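Brurton's hard water: the limescale question

19/05/2026

Mwende Mollel has spent 11 years testing domestic water for Laizer, a small laboratory on the edge of Brurton. Her latest work covers 338 homes in the town, all supplied from the same chalk borehole, and looks at how quickly scale builds up in kettles, taps and combination boilers.

"The supply is hard but it isn't unusual," she says. "What varies is what people do with it once it's in the house. Temperature matters far more than most owners expect."

Calcium carbonate becomes less soluble as water is heated, so deposits form first on the hottest surfaces. Mollel's readings show a marked rise in deposition where hot water cylinders are kept above 65 degrees. Turning them right down is no answer either. Stored water should stay at 60 or above to control legionella, which leaves a narrow working band.

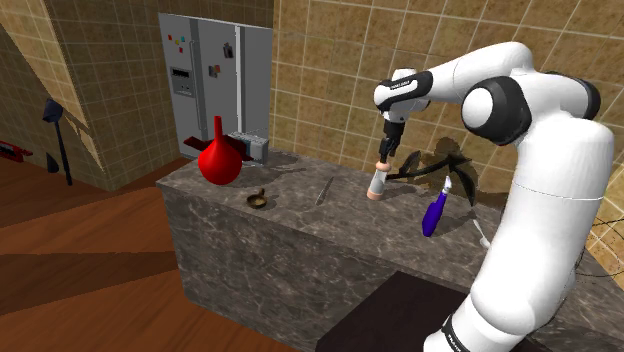 Kitchen taps gave the most complaints. Aerators in the sample lost flow gradually, and many owners had put the loss down to low mains pressure. Mollel advises unscrewing the aerator and soaking it in white vinegar for an hour - longer if the mesh is fully blocked - before calling anyone out.

"Citric acid is quicker. I wouldn't leave either on a plated finish overnight."

Desmond Hutchins, a heating engineer who fitted the meters for the study, is more concerned with heat exchangers. He replaced 85 plate exchangers in the district last year, at a cost to owners of roughly £1000 per month in parts alone.

"By the time the hot tap runs warm and then cold, you've got a restriction," he says. "You can flush it, but I've had them block again by the next service."

Both favour ion exchange softeners for houses with four or more occupants, with an unsoftened tap kept for drinking. Mollel is less keen on magnetic conditioners. She fitted the Plaltar unit in a number of the homes and found no difference she could separate from meter error.

The second set of readings is due at the end of May.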